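Robot Hands and Handling, Lab Unit
Handout 6: Choosing a gripper for work inside a computer case
Posted 10 Nov 2020

Read this before you come to the bench. You'll need the arm checkout from Handout 4 and your own notes on finger geometry. If you missed the geometry session, the short version is in section 2, but get the full notes too, they're good for more than this unit.

This is my favorite unit of the course. Up to now everything has been blocks on a flat table, and blocks on a flat table are polite. They stand apart from each other, they have parallel sides, and there is open air all around them. A desktop tower has none of that. It is a metal box full of cables, brackets and edges, and the part you want is nearly always behind a part you don't. Grippers that looked the same on blocks look very different in there, and I can't wait for you to see it!

1. What we are comparing

There are two grippers and one arm. The arm stays the same for the whole unit so that any difference you find comes from the hand.

The Joltlow is a parallel gripper. Its fingers slide toward each other on a straight track and the tips stay facing each other the whole way. You already know how it behaves, and the spacing you command is the spacing you get at the tips.

The Sider is an angular gripper. The fingers swing on pivots, so the tips move along an arc. When it closes on something thin, the tips also move a little forward or back compared with where they were when open. Everyone forgets this the first time and jabs the part. Work out the arc on paper first (section 2) and you'll be fine.

Both are run from the Kotian controller. Load the matching profile whenever you change hands. The profile holds the travel limits, the force limit and the tool offset, and running one gripper on the other's profile will put your tips in the wrong place.

2. Finger geometry, the short version

Draw the hand from the side. Mark the wrist flange, the pivot (or the track), and the tip. Three lengths matter to us here.

Reach: flange to tip along the approach direction, with the fingers closed. It tells you how deep you can go before the palm meets the case.

Swept width: the widest the whole hand gets while opening, measured at every depth and not only at the tips. An angular hand may have narrow tips and wide shoulders, and it's the shoulders that hit the drive cage. Please draw this one as an outline. A single number hides too much.

Tip shift: how far the tip moves along the approach direction between open and closed. For the Joltlow, write zero. For the Sider, take the finger length L and the finger angle a from straight ahead, and the tip sits at L cos a in front of the pivot. The shift is the difference between the open and closed values. If your closed angle is near zero and your open angle is large, the shift is large, and you need to back the wrist off as the fingers close.

Try it for L = 89 mm, open at 30 degrees, closed at 0. You should get a shift of nearly 12 mm. That is a lot when a circuit board is right behind the thing you're reaching for.

3. The wrist camera

We use one small camera fixed at the wrist, looking along the fingers. It moves with the hand, so the fingers always show up in the same part of the view and the world moves behind them. That takes getting used to, and then it becomes wonderful. You stop thinking about the arm joints and start steering the fingers.

There are costs, though, and they are part of what you're comparing:

The hand blocks its own view. The closer you get, the more of the target goes behind a finger.

You lose the sense of depth. A connector and the bracket behind it can seem to touch when they're far apart. Move the wrist sideways a little and watch which one slides faster across the view. The nearer one does.

Bare metal glares. Drive cages and brackets throw the lamp straight back. Turn the lamp before you touch the exposure setting.

For each approach, write down the last moment at which you could still see both fingertips and the target. We call this the blind point. I think it's the most useful thing you'll record all day, and it's the one people leave out.

4. Picking targets in the tower

Before you move anything, unplug the tower from the wall and put the power cord in the tray. Ground yourself. Then look over the open case and sort what you see into groups by how it behaves when touched.

Rigid and fixed: drive cage, brackets, grilles, the drive enclosure. Treat these as walls. You can rest a fingertip gently against one to check your depth, and it's a neat trick once you trust your force limit.

Rigid but removable: memory modules, plastic latch tabs, connector bodies. These are real grasp targets. Each has a direction it wants to move in, and pulling any other way bends something.

Soft: every cable. Cables are the hard part! They shift when you brush past, they hook on screw heads, and a bundle may pull on a plug a long way from where you touched it.

Power connectors are worth a closer look. A flat SATA power plug has a short body that gives the fingers something to hold, with wires coming out of it that don't. Grip the body and pull in line with the socket. If all you can reach is the wires, you haven't found your approach yet, so back out and come in from another side.
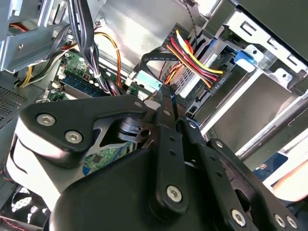 Figure 1. Wrist camera view into the open tower. The SATA power connector marked "ODD P4" is plugged into the silver drive enclosure; the perforated gripper fingers are in the foreground.

Use Figure 1 for the paper exercise. Lay tracing paper over it and draw the outline of the gripper parts, then mark in a second color everything you'd call a wall and in a third everything soft. Look at how much of the lower half of the view belongs to the hand. Now find the patch of green board between the left finger housing and the center bar. A gap like that is useful, and you should know where yours is for each gripper, because you can sometimes keep a landmark in it after the rest has gone out of sight.

Then plan a path to the power connector. The red, yellow and black wires sweep down to it from the left, and the big drive cage with the blue latch tab is over to the right. Which side do you want your wider finger on? There's more than one good answer, and I'd love to see people argue for different ones.

5. Bench procedure

Work in pairs, one at the controls and one watching the case from the side with a hand by the stop button. Swap after every set.

Mount the gripper, load its profile on the Kotian, and jog open and closed once in free air.

Set the force limit to the low preset. Leave it there for the whole session.

Bring the wrist to the start pose above the open side of the case.

Approach the target slowly. Call out the blind point as it happens so your partner can write down the depth.

Close, hold, and check from the side. If the grip is on the body of the part and no cable is trapped, call it good. If not, open, back straight out along the way you came, and log the reason.

Do not unplug or unseat anything in the first set. We are only testing approach and grasp. Pulling comes in the second set, once I've looked at your log.

6. The log

Log files go in the Edden folder under your pair number. Use the same columns for both grippers: target, approach side, depth at blind point, result, reason for failure, remarks. Please fill in the remarks. "Missed" tells me very little. "Left finger touched cage before tips reached plug, cable bundle moved with us" tells me nearly everything.

Earlier runs of this unit are in there too, 1106 logged approaches in one file, and you're welcome to dig through them. The sorting by failure reason is rough in places (the older entries from May use a different spelling for half the categories), so clean it up before you plot. I'd start with the approaches that failed after the blind point and see if they bunch up for one hand or the other.

Don't try to boil the comparison down to one score. A hand may do beautifully on memory modules and be hopeless at plugs, and averaging the two buries the interesting bit. Make a small table per target group and talk about each.

7. Questions for your write-up

Where was the blind point for each gripper on the same target, and what was in the way?

Did the tip shift on the Sider ever help you? It can, for instance when the fingers are meant to draw back from a board as they close. Show the sketch.

How would you move the camera if you had one bracket to spend? Say what you would gain in view and what new part of the hand would get in the way.

Which contacts with the case were harmless, and how do you know?

Could either hand work with a different set of fingers? Draw the fingers you'd want, full size, with the swept outline. If the drawing is convincing and fits the mounting holes, we'll print a pair and you can try them next session, which is the most fun you can have in this room.

Write-up length: 1000 words plus tables and sketches. Bring the tracing from section 4 on paper, with your pair number on the back.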